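4. Selection and Inspection of Gaskets for Flanged Joints in Process Pipework

4.1 Background

Most leaks at flanged joints in a process plant are blamed on the gasket. In the plants covered by this study the gasket material itself was seldom at fault. The more common causes were uneven bolt load, a damaged flange face, and a gasket that had been chosen for the normal running condition with no thought given to start-up and shutdown. This section describes how the joints were sorted, how gaskets were chosen for each group, and what was recorded when the joints were opened.

The survey covered 3,827 flanged joints on the Bullberg site. Joints on instrument tubing were left out, as were joints buried or behind permanent insulation. Each joint was entered in the Wuvilel register with its line number, nominal size, pressure class, service fluid, bolt grade and the date the gasket was last replaced. Where the date was missing, the field was left blank and the joint was treated as due for inspection at the next shutdown.

4.2 Sorting the joints

Joints were placed in one of 3 groups. Group A held water, air and nitrogen lines at low pressure. Group B held steam and condensate lines and any hydrocarbon line that ran at a steady temperature. Group C held lines that saw frequent heating and cooling, lines with a fluid that attacks common sealing materials, and any line the operators had reported as a repeat leaker, whatever its service.

The last rule caused some discussion. A low-pressure water line that leaks three times in a year is not a hazard in the same way as a hot oil line, and putting both in Group C makes the group harder to describe. The rule was kept. A repeat leak points to a fault in the joint that a new gasket of the same type will not correct, and such joints needed the fuller inspection given to Group C.

4.3 Choice of gasket type

For Group A, compressed fiber sheet was used throughout, cut to suit flat-faced or raised-face flanges. Full-face gaskets were used where either flange was cast iron, to avoid bending the flange as the bolts were tightened.

For Group B, spiral wound gaskets with graphite filler and an outer centering ring were used on steam service. An inner ring was added on the larger sizes, where the windings can buckle inward if the bolt load is high. Reinforced graphite sheet was accepted on the smaller condensate lines.

Group C required a choice for each joint. Kammprofile gaskets were preferred where the temperature cycled, as the solid metal core holds its shape and the thin facing follows small movements of the flange. PTFE-based sheet was chosen for strong acids, with attention to creep: the material flows slowly under load, and the bolts need to be checked after the joint has been in service for a short time. Ring-type joints were replaced like for like and were not part of the comparison.

Thickness was kept as low as the flange surface allowed. A thin gasket gives less area for internal pressure to act on and relaxes less under load. A thicker one was allowed only where the flange faces were worn and could not be machined before the line went back into service.

4.4 Assembly and bolt load

All joints in Groups B and C were assembled by the same written procedure. The faces were cleaned with a brass brush and checked for scratches running across the sealing area. Bolts were lubricated on the threads and under the nut face. Tightening followed a cross pattern in several passes, with a final pass around the circle until no nut moved at the target torque. Reused gaskets were not allowed in any group.

Flange alignment was measured before the gasket was inserted. Where the flanges could not be brought together by hand or with light levering, the work was stopped and the pipe supports were examined. Pulling a misaligned joint closed with the bolts uses up load that should be seating the gasket, and it leaves a bending stress in the line.

Torque was taken from the tables in the Jayawardena procedure, which give values for each combination of bolt size, grade and lubricant. A sample of 100 joints was also checked by measuring bolt elongation. Bolts on the same flange differed in elongation even when the torque readings matched, and the spread was wider where old nuts had been used again. New nuts were therefore made part of the procedure for Group C.

4.5 Inspection of removed gaskets

A further 600 joints were opened during the October shutdown and the gaskets kept for examination. Each was tagged, photographed and measured at four points around the sealing ring. The difference between the thickest and thinnest points gave a simple measure of how evenly the joint had been loaded. Gaskets with marks from jointing paste were listed separately, as paste had never been approved on the site and its use made the thickness readings hard to trust.

The readings were entered in Kistix and matched to the register by tag number. Maximiliano Paredes carried out the matching and resolved the tags that could not be read. Gaskets that broke apart on removal were recorded by type only and were left out of the thickness comparison.
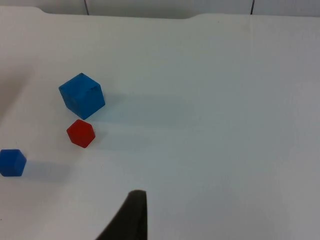
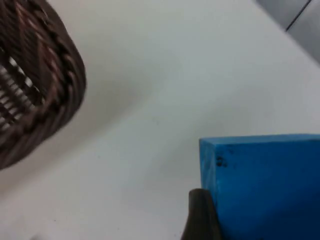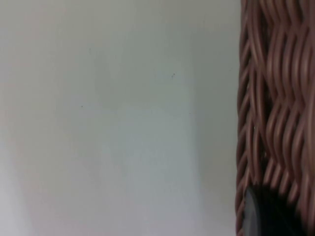
Figure 4. Wrist camera views: cubes on a white tabletop (first); woven wicker basket (second); pale surface beside woven wicker (third).

Reading time: 5 min

4.6 Limits of the method

The register depends on tags being fixed to the right joint, and no check of this was made beyond the joints that were opened. Thickness readings taken after removal do not show the gasket under load, since some materials recover when the bolts are released. Readings are compared only between gaskets of the same type and size for this reason. Leak reports came from operators on their normal rounds, so small leaks on high or awkward pipe racks are likely to be under-reported in all groups.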